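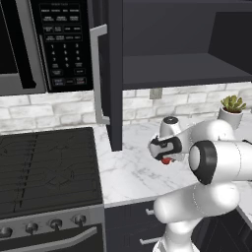

图1 灶台上方的微波炉与深色吊柜(效果图)

家庭剩食减量项目中期进展报告

提交对象:Mudeo基金会项目部,Trudy Partington女士
报告日期:2020年10月12日

一、先说结论

目前的材料不足以支持“项目使参与家庭的剩食明显减少”这句话。立项书里写过类似的预期,上一份简报也用了“初见成效”的说法,我们建议基金会在对外材料中暂缓引用。第一轮记录确实显示倒掉的食物比入户访谈时自报的少,但两种数字的来源不同,口径也不同,放在一起比较意义不大。

下文按工作内容说明进度、已经发现的问题、经费使用和后续安排。凡是我们自己也拿不准的地方,都照实写明。

二、工作进度

入户登记已经完成,共有173户家庭签署了知情同意书并领取记录本,分布在Menon片区的老小区和新建小区。每户需连续记录30天,内容包括当天买菜的大致种类、做了几顿饭、剩下什么、剩下的怎么处理。全部记录分2轮进行,第一轮已收回,第二轮定于11月启动。

收回来的记录本质量参差不齐。写得认真的家庭,连“半根黄瓜,忘了,软了”都写上去;也有一些本子从头到尾只有“无剩余”,字迹和墨水颜色前后完全一致,看上去像是交本前一口气补完的。我们没有剔除这类记录,只在录入时加了标记。要不要剔除、按什么标准剔除,项目组内部还在争论。剔得越狠,结果越好看,所以我个人倾向于两种算法都报。

手机端的记录由Okari承担。原计划是让不愿意手写的家庭用它拍照打卡,实际使用情况不理想。年纪大的住户装好以后很少再打开,年轻住户开头几天热情很高,后来多半只拍做得漂亮的菜,垃圾桶没有人愿意拍。供应方在会上展示的“活跃率”把打开过一次首页也算了进去,这个指标我们不采用。已经书面要求对方改为统计提交了完整记录的账户,截至本报告提交时,对方回复说正在评估。

课程方面,“一周菜单怎么排”和“剩菜安全存放”两门课已经开过,现场气氛不错,提问也多。但来听课的人本来就比较关心这件事,签到表上反复出现的是同一批名字。最需要改变习惯的家庭有没有来,从现有资料看,多半没有。满意度问卷的得分很高,我们在附表里列了出来,不过问卷是课后当场发、当场收的,讲课的人就站在旁边,请不要把这个分数当成效果。

三、第一轮记录中看到的情况

剩食最多的类别是米饭和叶菜,这和一般人的印象一致,没有什么新鲜之处。值得留意的是“做多了”和“买多了”在记录里很难分开。住户写的“吃不完”,有时指锅里剩的,有时指冰箱抽屉里没来得及下锅的。设计表格时我们把两者放在同一栏,这是设计上的失误,责任在项目组。第二轮的表格已经改为两栏。

再加热的问题比预想的复杂。立项时有一个很顺口的推论:家里加热方便,剩饭就更容易吃掉,所以应该推广微波加热的做法。访谈里支持这个推论的话不少,反对的也不少。有一位住户说,正因为热一热很方便,她做饭时反而不太控制分量,总觉得明天能吃,到了明天又叫了外卖。另一位住户说,家里老人不吃隔夜菜,加热设备再好也没有用。两种说法都合情合理,都只是一家之言。在没有对照的情况下,我们不主张把“加热便利”写进建议清单。

冰箱的情况类似。记录本里常见的一类描述是“放到后面去了,看不见”。有同事据此提出发放透明保鲜盒,合作方Praser也愿意按优惠价供货。我对这个提议有保留。盒子发下去,领用登记表一定很漂亮,但透明盒子放在冰箱深处,前面挡着一棵白菜,还是看不见。保鲜盒在很多家庭里本来就过剩,缺的往往是配得上的盖子。如果一定要做,建议先小范围试用,并在发放之前就把评估方法定好,免得事后再去找对我们有利的指标。

节日的影响目前完全没有处理。第一轮的记录期避开了大的节日,这让数据整齐了一些,同时也让它不能代表全年。住户自己都说,过节前后倒掉的东西最多,亲戚送来的糕点、硬菜、成箱的水果,不收不好意思,收了又吃不掉。这部分不在记录期之内,也就不在任何一张图表里。

还有一个问题我们至今没有好办法:记录这个行为本身会改变行为。知道要写下来,做饭时自然会收敛一些。好几位住户在回访中主动提到“不好意思写,就硬吃了”。如果这算减量,那么减的是垃圾桶里的量,人未必吃得更合适。记录本收走以后会不会反弹,要看回访结果,现在谁说得很肯定都不足信,包括我们自己。

四、关于称重数据

立项书承诺的称重抽查只完成了一部分。项目配备了2名入户员,既要送本、收本,又要做访谈,能用来称重的时间十分有限。称重还遇到一个很实际的障碍:住户事先知道入户员哪天来,前一天晚上往往就把厨余倒干净了。改成不预约,则经常敲不开门,也有住户明确表示反感。

已经取得的称重数据和同期的自报数据方向不一致,有的家庭自报偏低,也有的自报偏高。偏高的那些,估计是把果皮、骨头也算作了剩食。由于样本太零散,本报告不给出平均值。上次电话会上Partington女士希望看到“一个能放在首页的数字”,我们理解这个需要,但眼下拿出来的任何单一数字都经不起追问。

五、经费使用

印刷和入户交通支出与预算基本一致。课程场地费有结余,原因是社区方面免费提供了教室,这笔结余目前没有动用。Okari的服务费按合同分期支付,鉴于前述统计口径的争议,我们已暂停办理下一期付款,待对方提交修正后的报表再恢复。此事可能影响手机端第二轮的开通时间,如果影响发生,相关住户将改用纸质记录本。

宣传费一项,项目组申请调减。原方案中有一段短片和一批海报。海报的样稿看过了,画面是一家人围着一个空盘子笑,和记录本里的日子差得很远。省下来的钱拟转作称重抽查的人工,调整表随报告一并提交,请基金会审核。

六、风险与待定事项

住户流失。第一轮结束后已有家庭表示不再继续,理由多为太麻烦。退出的家庭很可能恰好是剩食较多或生活较忙的家庭,剩下来的样本会越来越“乖”。我们会继续联系退出的住户,至少请他们回答一份简短的问卷,但不打算用礼品去换完整率。超市购物卡试过一次,收上来的本子更齐,“无剩余”也更多。

口径变更。表格改版以后,第一轮与第二轮在“买多了”一项上无法直接对比。我们考虑过请住户凭回忆补填第一轮的内容,最后放弃了,几个月前的半棵生菜,没有人记得清楚。

对外表述。片区工作人员已经在自己的简报中使用了“示范家庭”的提法,并附有减量百分比。该百分比不是项目组提供的,我们查不到它的出处。已经口头请对方撤下,建议基金会再发一封正式函件。

七、下一阶段安排

第二轮记录启动之前,要完成新版记录本的印制和试填。试填会找几户从未参加过本项目的家庭,项目组成员的亲友不参与,上一次就是在熟人中间试的,人人都说看得懂,发下去才发现“主食”一栏有人填面条,有人填红烧肉。

入户访谈的提纲也要改。原提纲里“参加项目后,您家的剩食是否有所减少”这一问带有明显的引导,拟改为请住户回忆最近一次倒掉食物的经过,由访谈员原话记录。这样整理起来慢得多,编码的工作量也会增加,时间表需相应顺延。

停止记录之后的回访已经列入计划。届时不再发本子,只做一次简短访谈,愿意的家庭再加一次称重。回访结果如果显示习惯没有保持下来,也会照样写入终期报告。

请基金会在第二轮启动前答复以下事项:宣传费调减是否同意;对外材料中暂缓使用成效表述是否同意;保鲜盒一项是先试用还是取消。保鲜盒的报价单有效期较短,Praser已经来催过,我们回复说等基金会的意见。

附:第一轮记录回收情况表、课程签到与问卷汇总表、经费调整申请表、新版记录本样张。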